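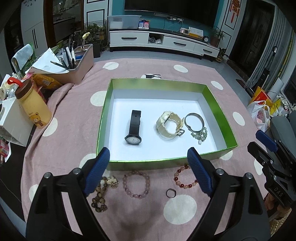 3 min read

Section 6. Loading the Gruria open tray

Read this section after you have unpacked the tray and wiped it with a dry cloth. It covers sorting, placing and everyday care of wristwatches, bangles and beaded bracelets. Necklaces and earrings are covered in the next section.

6.1 Before you start

Set the tray on a flat, soft surface. A rug or folded blanket is suitable and keeps dropped beads from bouncing. Leave free space along the front edge of the tray for pieces that are still waiting to be placed.

Move open drinks, pens and markers out of reach of the work area.

CAUTION: Do not load the tray on a bare tile or stone floor. Glass beads and watch crystals can chip from a very short drop.

6.2 Sorting

1. Take out all pieces and lay them on the soft surface in front of the tray.
2. Separate watches from bracelets. Keep rings apart from both.
3. Check each beaded bracelet for worn elastic. Stretch it gently with two fingers. If the cord shows between the beads when the bracelet is at rest, set it aside for restringing.
4. Close any open buckles or clasps.

NOTE: Small dark rings are easily lost on a patterned rug. Place them on a light area of the pattern, or put them in the Siu ring cup (sold separately).

6.3 Placing the pieces

The tray holds a single row. Load it from left to right, watches first.

1. Place a strap watch at the left with the strap running from back to front. The dial should be at the front end, clear of the wall.
2. Place a plastic sports watch next to it, curled on its side. Turn the buckle so that it does not touch the dial of the first watch.
3. Place rigid bangles at the right. If a bangle has a string of beads attached, let the string hang freely beside it. Do not wind it around the bangle.
4. Add soft bead bracelets last, one at a time, in the gaps that remain. Keep round crystal bracelets in an open loop. Lay long bracelets down in a loose curve with any metal ornaments facing up.
5. Look across the tray from the side. No piece should stand higher than the rim if you intend to stack a second tray on top.

CAUTION: Metal edges will scratch soft stones. Leave a gap of at least 3 mm between a metal bangle and any jade or jade-like beads that are not part of it.

NOTE: Do not force more pieces into a full row. Use a second tray.

6.4 Stacking

Trays may be stacked up to 3 high. Use the Skativitz corner feet supplied in the small bag. Trays stacked without feet can slide when a drawer is opened.

6.5 Care

Wipe the inner floor every 9 weeks with a slightly damp cloth. Dry it fully before returning any pieces. The glossy walls show fingerprints; use a lens cloth on these and no spray.

Keep the tray out of direct sunlight. Colored beads may fade.

For replacement feet and ring cups, contact the Braltport parts desk and quote the code on the underside of the tray.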